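Ternach Play Grocery Set: Setting Out the Shop

3. Lay the butter package on a dark, flat surface with the cow showing. The cow may face any direction. She has no opinion.

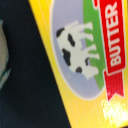

Fig. 2. Butter package, cow side up, turned sideways.

Note: The package contains no butter. Customers who insist on toast should be directed to the real kitchen.

4. Add the carrot and agree on a price. We suggest 30 Pitby coins; at 2000, expect complaints.
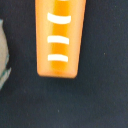 5. Open the shop. Keep haggling to a civil volume, and put all stock back in the box at closing time.

Caution: Do not boil the vegetables. For spare groceries, quote part 406.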